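Flarnthorpe Guest House – Pre-Departure Inspection Checklist
Long-stay traveler rooms, second floor
Inspector: Roxana Lazăr
Date: November 9, 2019

1. Room door and lock
Pass. Latch closes fully. Key turns in both directions.

2. Smoke alarm
Pass. Test button held, alarm sounded. Replace battery in December with the rest of the floor.

3. Window restrictor
Fail. Screw missing on the left bracket. Reported to Renato Paredes. Room not to be let until fixed.

4. Luggage rack
Pass with comment. Rated load is 30 kg. The label has faded and should be reprinted. Guests on long trips often stack two cases on it.

5. Power outlets and travel adapters
Pass. Adapters on loan from the front desk were checked for cracked casings and bent pins. One returned adapter withdrawn – earth contact bent.

6. Hot water
Pass. Shower reached 60 degrees at the heater outlet and was blended down at the tap. Run the shower for 2 minutes if the room has been vacant for a week or more.

7. Evacuation plan
Fail. The copy behind the door shows the old stairway. Amancay Ocampo has the current version. Print, laminate and post before the next arrival.

8. First aid kit
Pass with comment. Burn gel is in date. Adhesive bandages are down to 20, reorder at the next supply run.

9. Handles and small fittings
Pass with comment. Check any handle that guests lift, pull or hang bags from. Reject if it moves in its mounting or has a sharp edge.

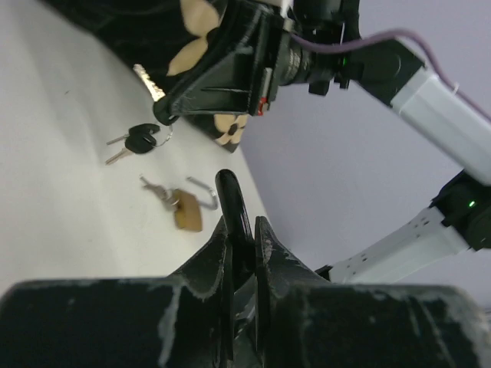

Item 9: glossy black rod with a curved tip, upright between the two fingers.

10. Passport safe
Pass. Code reset to default. The anchor bolts are tight.

11. Corridor and exit route
Pass. Emergency light working. Shoe rack moved back against the wall – it had drifted into the walkway again.

Open items: 3 and 7. Reinspection by Sandro Tedesco once both are reported complete.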